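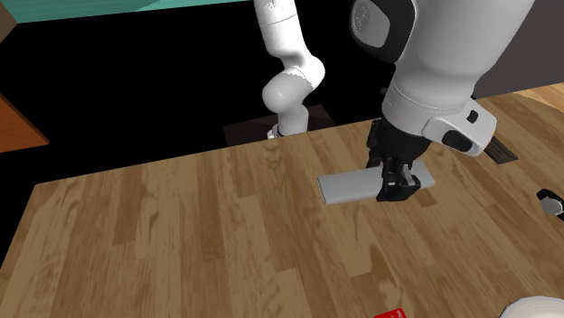
Jaruwan Wannasri는 초판의 환산표를 읽고 나서, '한 줌'을 그램 하나로 못 박아 두면 시금치 한 줌과 멸치 한 줌이 같은 무게가 되어 버리니 재료 칸을 반드시 같이 보게 해야 한다는 의견을 보내왔다. 이번 판의 구조는 그 지적에 맞추어 다시 짰다. 환산값은 이제 계량 표현 하나에 붙지 않고, 표현과 재료의 짝에 붙는다.

Pururano
집밥 조리법의 계량 표현 말뭉치

개요

Pururano는 한국어로 쓰인 가정 조리법에서 분량을 나타내는 말을 골라 표시한 텍스트 자료이다. '간장 두 숟갈', '소금 약간', '물 자작하게', '파 흰 부분만 반 대'처럼 사람이 부엌에서 쓰는 표현이 대상이다. 저울이나 계량컵의 눈금으로 적힌 분량도 함께 들어 있지만, 자료를 만든 주된 목적은 그렇지 않은 쪽에 있다.

처음 모은 조리법은 1000편이다. 이 가운데 중복된 글, 분량이 전혀 적혀 있지 않은 글, 쓴 사람이 나중에 빼 달라고 한 글을 제외하고 953편을 공개한다. 제외한 글의 번호는 비워 두었다. 따라서 번호는 1000까지 이어지지만 중간에 빠진 번호가 있다. 파일이 손상된 것으로 오해하고 문의하는 경우가 많아 먼저 적어 둔다.

조리법은 여덟 갈래로 나뉜다. 국과 찌개, 볶음, 조림, 무침, 전과 부침, 김치와 장아찌, 밥과 죽, 면이다. 빵과 과자는 넣지 않았다. 제과 조리법은 그램 단위로 적는 습관이 강해서 다른 갈래와 성격이 너무 달랐다. 음료와 청도 같은 까닭으로 다음 판으로 미루었다.

들어 있는 것

압축을 풀면 다음 파일이 나온다.

recipes.tsv
조리법 본문. 한 줄에 한 문장이다.

measures.tsv
본문에서 표시한 계량 표현. 한 줄에 표현 하나이다.

pairs.tsv
표현과 재료의 짝, 그리고 환산값이 있는 경우 그 값.

vessels.tsv
그릇과 숟가락 이름의 목록. 밥숟가락, 찻숟가락, 국자, 종이컵, 공기, 대접, 바가지 등이 들어 있다.

notes.txt
작업하면서 남긴 메모. 정리되지 않은 상태이며 오탈자가 있다.

문자 인코딩은 모두 UTF-8이고 구분자는 탭이다. 본문 안에 탭이 있던 글은 공백으로 바꾸었다. 줄 끝은 LF로 통일했다. 표 계산 프로그램에서 바로 열면 '1/2' 같은 값이 날짜로 바뀌는 일이 있다. 불러올 때 모든 열을 텍스트로 지정하면 된다.

measures.tsv의 열

recipe_id
조리법 번호.

sent_no
조리법 안에서의 문장 번호. 제목은 0번이다.

surface
원문에 적힌 그대로의 표현. 맞춤법을 고치지 않았다. '숟갈', '수저', '스푼', '큰술', '술', '밥숟갈'은 모두 따로 남아 있다.

type
표현의 종류. 아래에서 설명한다.

item
그 표현이 꾸미는 재료. 문장 안에 없으면 앞 문장에서 찾아 적고, 끝까지 찾을 수 없으면 비워 둔다.

flag
표시한 사람끼리 의견이 갈린 경우 d, 그 밖에는 빈칸.

표현의 종류

unit
표준 단위. 그램, 밀리리터, 리터 등이다. '물 1000ml'처럼 적힌 것이 여기에 속한다. 근과 되도 여기에 넣었다. 다만 고기 한 근과 채소 한 근은 무게가 다르게 통용되므로 환산값은 pairs.tsv에서 재료별로 확인해야 한다.

vessel
그릇이나 도구를 단위로 삼은 표현. 한 숟갈, 두 국자, 종이컵 반 컵, 밥공기 하나. '소복하게 한 숟갈'과 '깎아서 한 숟갈'은 꾸밈말까지 surface에 포함한다.

body
몸을 단위로 삼은 표현. 한 줌, 한 꼬집, 손바닥만 한 것, 엄지 한 마디. '두 손으로 한가득'도 여기에 속한다.

count
개수와 묶음. 한 개, 한 모, 한 단, 한 포기, 한 대, 한 쪽, 한 톨. 마늘의 '쪽'과 '통'을 섞어 쓴 글이 더러 있는데 원문대로 두었다.

state
재료가 놓인 상태로 분량을 말하는 표현. 자작하게, 잠길 만큼, 찰랑찰랑하게, 손등이 덮일 만큼. 양을 숫자로 옮길 수 없으므로 환산값이 없다.

taste
맛이나 판단에 맡기는 표현. 간을 봐서, 입맛에 맞게, 싱거우면 더, 적당히, 약간.

relative
다른 재료와의 비율. 간장과 같은 양, 물의 절반, 고춧가루보다 조금 덜.

none
재료는 나오지만 분량이 적히지 않은 경우. 참기름을 두른다, 깨를 뿌린다 같은 문장이다. 이 종류는 surface 대신 동사를 적었다.

종류를 나누는 기준에서 가장 오래 걸린 것은 '손등이 덮일 만큼'이었다. 손이 나오니 body로 보자는 의견과, 물이 올라온 높이를 말하니 state로 보자는 의견이 있었다. 최종적으로 state가 되었다. 손은 높이를 재는 데 쓰일 뿐이고 물의 양은 솥의 너비와 쌀의 양에 따라 달라진다. 같은 기준으로 '손가락 한 마디 높이로 붓는다'도 state이다. 반면 '생강 손가락 한 마디'는 body이다.

'약간'과 '조금'

두 낱말은 모두 taste로 표시했지만 쓰임이 같지는 않았다. 재료 목록에는 '약간'이 주로 나오고, 조리 과정을 설명하는 문장에는 '조금'이 주로 나온다. '조금씩'은 분량이 아니라 넣는 방식을 말하는 경우가 있어 문맥을 보고 판단했다. '물을 조금씩 부어 가며 반죽한다'의 '조금씩'은 표시하지 않았고, 이 문장의 물은 none이다.

'적당량'은 거의 목록에만 나온다. 튀김 기름에 붙은 '적당량'과 소금에 붙은 '적당량'은 실제 양의 차이가 매우 크다. 이 말을 숫자로 바꾸려는 작업에는 자료를 쓰지 않는 편이 좋다.

글을 모은 방법

본문은 세 곳에서 왔다. 첫째는 Morkico라는 이름의 살림 소식지에 독자들이 보낸 조리법이다. 둘째는 지역 도서관의 글쓰기 모임에서 각자 집안의 음식을 적어 온 것이다. 셋째는 손으로 쓴 공책을 옮겨 적은 것이다. 공책은 오래된 것일수록 목록 없이 줄글로만 되어 있었고, 분량이 괄호 안에 나중에 덧붙여진 경우도 있었다. 덧붙인 부분은 본문에서 꺾쇠 대신 이중 괄호로 표시했다.

쓴 사람에게는 공개 범위를 설명하고 동의를 받았다. 이름, 사는 곳, 가족의 이름은 지웠다. '큰이모식', '시댁에서는' 같은 말은 특정한 사람을 알아볼 수 없으면 남겨 두었다. 상품 이름은 일반적인 이름으로 바꾸었다. 예를 들어 특정 상표의 조미료는 '조미료'가 된다. 이 과정에서 '한 봉지'의 크기를 알 수 없게 된 경우가 있다.

옮겨 적을 때의 원칙은 다음과 같다. 사투리는 그대로 둔다. 띄어쓰기는 읽기에 지장이 있을 때만 고친다. 한자로 적힌 숫자는 한글로 바꾸고 notes.txt에 번호를 남긴다. 읽을 수 없는 글자는 물음표 두 개로 적는다. 추측해서 채우지 않는다.

표시 작업

한 편을 두 사람이 따로 읽고 표시했다. 결과가 다르면 세 번째 사람이 읽었고, 그래도 정해지지 않으면 다수의 의견을 따르되 flag에 d를 적었다. 작업 도구로는 Nivus라는 간단한 입력 화면을 만들어 썼다. 이 도구는 배포하지 않는다. 문장을 하나씩만 보여 주는 바람에 앞 문장의 재료를 놓치기 쉬웠고, 중간에 조리법 전체가 보이도록 고쳤다. 고치기 전에 표시한 글은 모두 다시 읽었다.

의견이 자주 갈린 곳은 재료를 찾는 칸이었다. '양념장 재료를 모두 섞고 그중 두 숟갈만 넣는다'에서 item을 '양념장'으로 볼지 개별 재료로 볼지가 문제였다. 섞은 뒤의 것은 하나의 재료로 보기로 했고, item에는 '양념장'이라고 적는다. 멸치 육수, 다시마 물, 쌀뜨물도 마찬가지로 하나의 재료이다. '고기 삶은 물'은 고기가 아니라 물이다.

숫자가 범위로 적힌 경우, 예컨대 '두세 숟갈'은 하나의 표현으로 센다. '두 숟갈, 싱거우면 한 숟갈 더'는 vessel과 taste 두 줄로 나눈다.

환산값에 대하여

pairs.tsv의 환산값은 그램으로 적었다. 액체도 그램이다. 값은 작업에 참여한 사람들이 각자의 부엌에서 달아 본 것의 중앙값이며, 표준으로 삼을 만한 수치가 아니다. 재료의 손질 상태에 따라 값이 달라지므로 state_note 열을 함께 보아야 한다. 다진 마늘 한 숟갈과 통마늘을 얹은 한 숟갈은 다른 줄에 있다.

값이 빈칸인 짝은 달아 보지 않은 것이다. 0은 쓰지 않는다. 빈칸을 0으로 채워 불러오는 도구가 있으니 확인이 필요하다.

Kamil Šimek은 자기 쪽에서 체코어 조리법을 같은 방식으로 표시해 보다가, 커피잔을 단위로 쓰는 글이 많은데 vessel에 잔의 크기를 적을 칸이 없다고 알려 왔다. 한국어 자료에서도 '공기'와 '대접'이 같은 문제를 안고 있다. vessels.tsv에 크기 열을 더하는 일은 다음 판에서 하기로 했고, 이번 판의 파일에는 이름과 다른 표기만 있다.

권하는 쓰임

계량 표현을 찾아내는 도구의 학습과 점검, 조리법 글의 문체 연구, 단위 명사 수업의 예문, 사투리 계량 표현의 수집에 쓸 수 있다. 조리법을 다른 말로 옮기는 작업에서 분량이 빠지지 않았는지 확인하는 데 쓴 예도 있다.

쓰지 않기를 권하는 곳

영양 성분 계산에는 맞지 않는다. 환산값의 편차가 크고, none과 taste로 표시된 재료가 빠지면 나트륨이나 기름의 양이 실제보다 적게 나온다. 식사 요법이 필요한 사람을 위한 안내에도 쓰지 않아야 한다.

김치와 장아찌 갈래의 소금 분량은 저장성과 관계가 있다. 원문에 적힌 양을 검증하지 않았으므로 이 자료만 보고 저장 식품을 만드는 일은 피해야 한다.

알려진 한계

글을 보낸 사람의 지역이 고르지 않다. 제주와 강원 지역의 조리법이 적다. 나이는 묻지 않았으므로 세대별 비교는 할 수 없다. 공책에서 온 글은 쓰인 시기를 모르는 것이 대부분이다.

갈래별 편수도 고르지 않다. 국과 찌개가 가장 많고 면이 가장 적다. 갈래별로 나누어 실험할 때는 이 점을 감안해야 한다.

같은 사람이 보낸 글이 여러 편 들어 있는데, 이름을 지우면서 글쓴이를 묶는 번호도 함께 없앴다. 학습용과 점검용을 무작위로 나누면 한 사람의 말버릇이 양쪽에 들어갈 수 있다.

초판에서 달라진 점

환산값이 measures.tsv에서 pairs.tsv로 옮겨졌다.
none이 새로 생겼다. 초판에서는 분량 없는 재료를 표시하지 않았다.
'수저'를 '숟갈'로 고쳐 적었던 것을 원문대로 되돌렸다.
조림 갈래에 들어 있던 장조림과 콩자반의 중복 글을 지웠다.
문장 번호가 제목부터 시작하도록 바뀌었다. 초판의 번호를 쓰던 코드는 하나씩 밀린다.

초판을 읽는 코드를 계속 쓰려면 Simon이라는 이름의 변환 스크립트를 내려받으면 된다. 새 파일을 옛 열 순서로 바꾸어 주지만 none은 버린다.

이용 조건

출처를 적으면 연구와 교육에 자유롭게 쓸 수 있다. 본문을 그대로 묶어 요리책으로 펴내는 것은 허용하지 않는다. 짧은 인용은 괜찮다. 출처에는 자료 이름과 판을 적고, 조리법을 직접 인용할 때는 recipe_id를 함께 적는다.

자신이 쓴 글을 빼고 싶은 사람은 글의 첫 문장을 적어 보내면 된다. 삭제는 다음 판에 반영되고, 이미 내려받은 사람에게는 저장소의 공지로 알린다.

오류 신고

recipe_id, sent_no, 고쳐야 할 내용을 한 줄로 적어 저장소의 신고란에 올린다. 여러 건이면 같은 형식으로 줄을 나누면 된다. 종류에 관한 이견은 예문을 두 개 이상 붙여 주면 검토하기 쉽다. 환산값에 관한 신고에는 재료의 손질 상태와 사용한 숟가락의 종류를 적어야 한다. 다음 판에 넣을 신고는 7월까지 받는다.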